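3 min read

I have wanted a robot to tidy my kitchen since I was small, so I went off to Kulline's workshop in Ukstead one June morning with hopes that were (I admit) rather high! The chore that day was putting a bit of wadded paper in the trash.

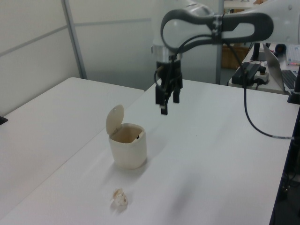
The bin is open and the paper is waiting.

The folks there have logged 2,573 tries, and they'll cheerfully tell you a new spot on the table can still throw the arm off. So no, not yet, but I drove home oddly fond of it.

Related
Dendden's laundry folder, 22 shirts later

Comments
Beyene: My toddler has the same trouble.
mopfan239: I'd still buy one!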